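How to pack a home first aid kit (quick version)

Posted 7/16/18 by Fatima Ekpo

Right, quick one. Been meaning to redo ours since we moved to Grotbridge and the old one was a carrier bag of loose plasters. Took an evening. Do it at a table, not on the bed, you'll lose the safety pins.

Step 1. Empty everything out. All of it. Check dates. Creams and eye wash go off, so do sterile dressings. Anything with a torn wrapper, bin. Old tablets back to the chemist please, not down the loo. 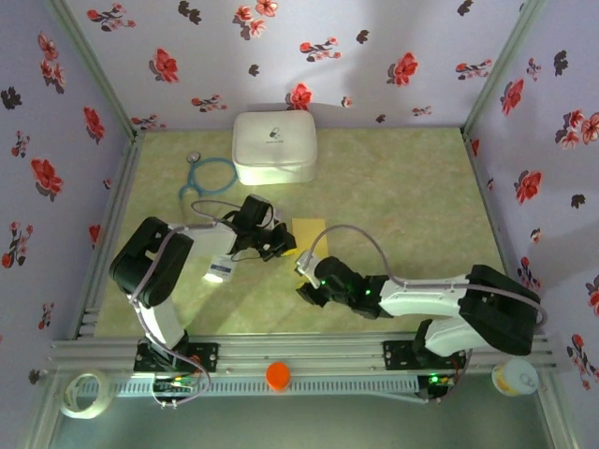

Step 2. Sort into piles. Cuts, burns, sprains, bites. Tweezers and scissors seperate. I used to sort by size, looked lovely, useless when someone's bleeding on the lino.

Step 3. Write a list. Contents down one side, use-by dates down the other. Pencil, so you can rub out. Fold it so the heading shows and put it in last, on top.

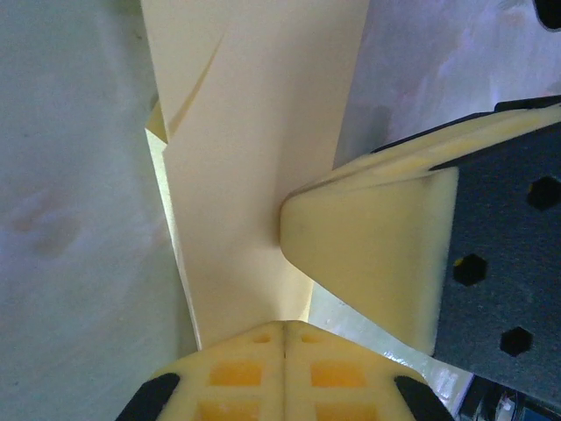 Cream paper with a fold down one side.

Step 4. Fill the gaps. Mine was short of 3 triangular bandages and 4 large dressings. Ibrahim Lawal at work swears by the Skokano ones, I just got whatever the chemist had. Gloves too, everyone forgets gloves.

Step 5. Pack it. Stuff you grab most at the top, so plasters, wipes, gauze. Heavy things at the bottom. Dont cram it, if the lid needs leaning on get a bigger box.

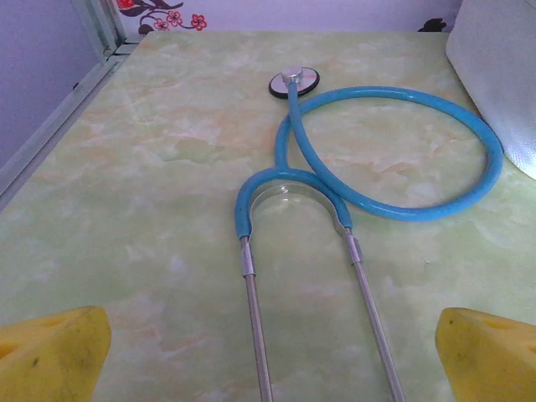 Can I keep painkillers in the same box?
Better in a locked or high cupboard if there are kids about. Put a note in the kit saying where they are.

Step 6. Emergency numbers. Doctor, out of hours, a neighbour with a car (ours is Danjuma Ojo, thanks Danjuma). Big writing. Long thin bit of paper fits down the side of most boxes.

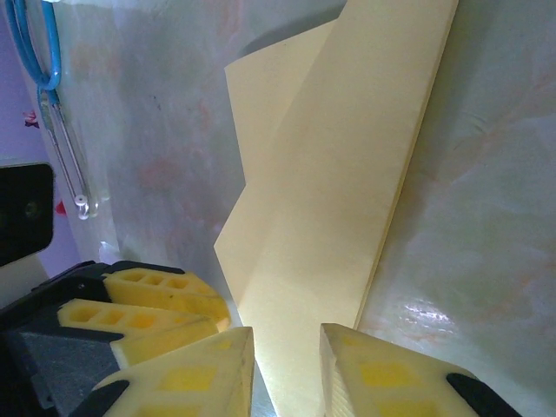

A narrow strip, creased lengthways.

Step 7. Put it somewhere dry and tell the whole house. Not the bathroom, too steamy. Ours is on the shelf by teh back door. Check again in August, then whenever you use something. Car kit next, when I get round to it.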